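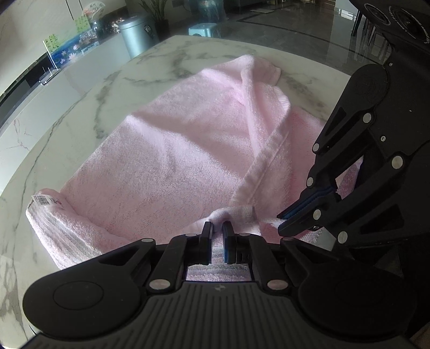
Keeping towels soft (and getting them folded)

I have a weakness for a good thick towel, and over the years I have ruined a fair few of them, so this page is a gathering-up of what I've learnt about looking after terry cloth. Some of it came from my mother, some from our neighbour Pieter Kuipers, who ran the laundry at a small hotel for most of his working life and can still fold a bath sheet faster than I can find the corners, and the rest I picked up by getting it wrong.

Wash new towels before you use them. They come out of the shop with a finish on them that feels lovely in the hand but pushes the water about instead of soaking it up. A warm wash with half your usual detergent will do, and if the towel is a strong colour (pinks and reds especially!) do it on its own or with its own kind. I once turned a whole set of pillowcases the shade of a prawn and we slept on them for years.

Leave the softener in the cupboard. I know it smells nice, but it coats the loops and after a few months your towel is about as thirsty as a raincoat. A small cup of white vinegar in the softener drawer every so often does the job better, and the smell goes once the towel is dry. Never mix it with bleach, of course.

Give every towel a good hard shake when it comes out of the machine, and another when it comes off the line. Hold it by the two corners of a short end and snap it, the way you would a tablecloth full of crumbs. It lifts the pile, and you'll feel the difference the same evening.
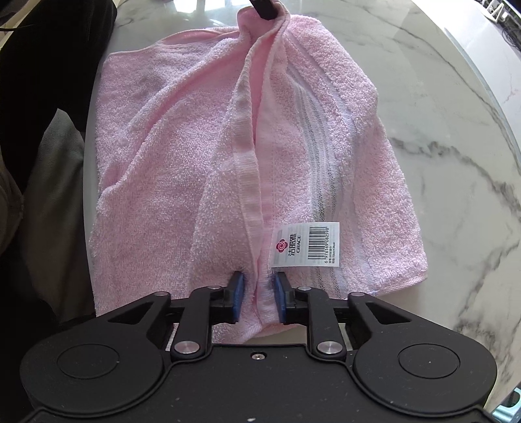
Now, folding. I do mine on the table, never on the bed, as a bed gives way under your hands and you end up chasing the creases round. Find the hems first. On a hand towel the flat woven band near the end is your friend: it has no pile, so it's easy to feel, and if you lay the two bands one over the other the rest more or less follows. Smooth from the middle outwards with the flat of your hand, fold in thirds lengthways, then in half, and in half again if your shelf is a narrow one. Put the folded edge to the front and the cupboard looks tidy even when it isn't.

Those bands do sometimes shrink more than the rest and go puckered. Pull them gently straight while the towel is damp, one hand at each side, and dry it flat if you can.

Paper labels want to come off before the first wash, or you'll be picking white fluff out of everything for a week. Snip the little thread or plastic loop with nail scissors and don't tug, because a pulled loop in terry will run. If you do get a pulled loop, cut it level with its neighbours and leave it alone. It won't unravel.

And do rotate them. Freshly washed ones go to the bottom of the pile and you take from the top, so the same two poor towels aren't doing all the work while the good ones sit there until August waiting for visitors.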